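Home > About Us

About Barkell Suture Supply

Barkell Suture Supply sells suture thread, needles and practice materials to teaching programs, veterinary schools and independent clinics. We are a small company with one office, one warehouse and one product line that we know well. We do not sell gloves, gowns or furniture, and we have no plans to.

The business was started by Ya-wen Ng and Ka-ming Tsang, who met while working in purchasing for the same group of clinics. Much of their week went into chasing small orders. Large distributors wanted full cases, and a teaching lab that needed two boxes of one thread size often had to buy ten or go without. They rented a unit on Yau Street, bought a used label printer and began breaking cases down into smaller packs.

We still work out of Yau Street. The unit next door came free a few years later and we took that too, so the packing room and the office no longer share a door.

What We Sell

Most of our orders are for thread. We carry absorbable and non-absorbable types, in the common sizes, dyed and undyed. Beginners tend to ask for dark thread, as it is easier to see against tissue when you are learning to set a knot and trim the tails. Experienced buyers usually know the size, needle and length they want before they call, and for them we try to keep the call short.
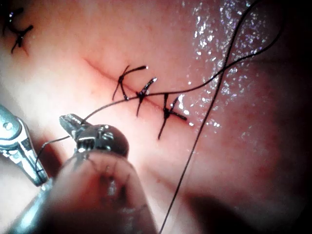 How Ordering Works

Orders come in through Divgate, our online ordering system. You can set up an account in a few minutes, save a standing list and reorder from it each term. Schools that pay by purchase order can upload the form at checkout. We also take orders by phone and email, and we will keep doing so for as long as people want it.

Our catalog now has 463 items. Each one has its own page with the thread type, size, needle shape, needle length and pack quantity. If an item is out of stock, the page says so and gives the date we expect it. We do not swap in a similar item without asking first — a course that has written its handouts for one thread should get that thread.

Stock leaves the warehouse in the order it came in, and we check the expiration date on every box before it is packed. Short-dated stock is sold at a lower price under its own heading, marked for training use only.

The Brisix Teaching Packs

In July of our third year we put together the first Brisix pack for a school that was tired of ordering from four different suppliers. It held enough thread for one student to get through a basic course in interrupted stitches. Other schools asked for the same thing, and over 2096 packs have gone out since then.

The pack comes in two versions. The basic version covers simple interrupted and continuous stitches. The second version adds finer thread and smaller needles for students who are moving on to work with instruments in tighter spaces. Both come with a printed card that lists the contents and the reorder numbers.

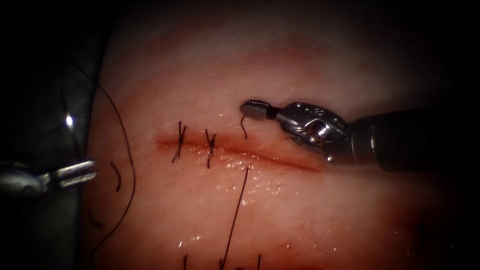 Ming, who has ordered the packs for several terms, told us that the card saves more time than anything else in the box, and asked if we could print the reorder numbers larger. We did. Most changes to the pack have come about that way, through a comment on the phone or a note at the bottom of an order.

Who Works Here

There are five of us. Ya-wen handles buying and supplier accounts. Ka-ming runs the warehouse and looks after Divgate. The other three share customer service, packing and billing, and everyone is trained to do at least two of those jobs. When you call, you will reach a person in the office who can look up your order and walk over to the shelf if needed.

Returns and Samples

Unopened boxes can be returned within 30 days. Opened boxes cannot, unless the fault is ours or the maker's. Teaching programs may ask for free samples of up to five items a year, and we only ask that you tell us which course they are for. 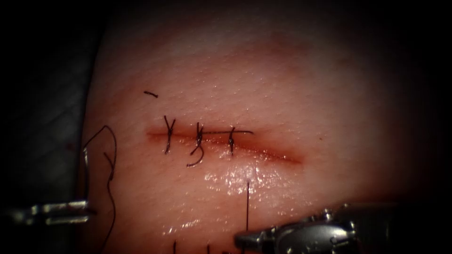

Do you sell to individual students?

We sell to students who are enrolled in a program and can send us a school email address. The basic Brisix pack can be bought singly at the same price the schools pay.

Contact

Use the form on our Contact page or call the office during business hours. Account questions go to billing, and everything else goes to the main desk.

Page last updated 12/20/24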